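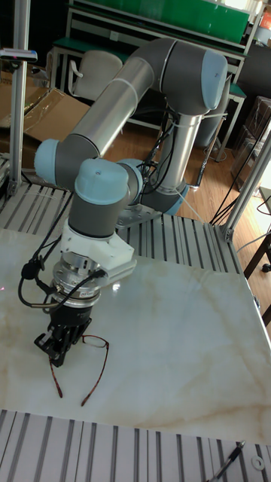
Glasses, Keys and Other Small Things

Welcome to the July page! I've been putting together this gallery of the small stuff that lives on tables in our building, and it has grown to more than 50 pictures, so I'm only putting one up today and the rest will follow when I've sorted out the folders (my folders are a disaster, ask Zineb). The theme this month is eyewear, which was Samah Belkadi's idea and a very good one. Everybody who wears glasses has a story about where they left them!

1. Reading glasses on marble
Thin dark rims, long reddish-brown temples, and that pale marble pattern with the cream veins and beige streaks. I love these colors together. The temples are stretched out long across the tabletop, and against all that pale surface the brown looks almost like tea. I call them reading glasses but I never asked, so don't hold me to it.

Coming next on this page:

2. Othmane's sunglasses
He bought them at Bromano years ago and has sat on them at least twice. One hinge is mostly glue now, and he still won't hear a word about a new pair.

3. The green case
Nesma Zaki's, with the snap that pinches your thumb. She says it came from her aunt in Ramska and I believe her, it has that smell of an old dresser drawer.

4. Spare pair, kitchen windowsill
Mine! Scratched to bits, perfect for chopping onions.

If you'd like your own glasses in the August set, leave them with Lautaro Ledesma before lunch and you'll have them back by 4 in the afternoon. Please wipe the lenses first, I spent a whole evening last time looking at thumbprints. Cases are welcome too, and chains, and those little screwdriver kits (I still need one of those, my left temple is wobbling as I type).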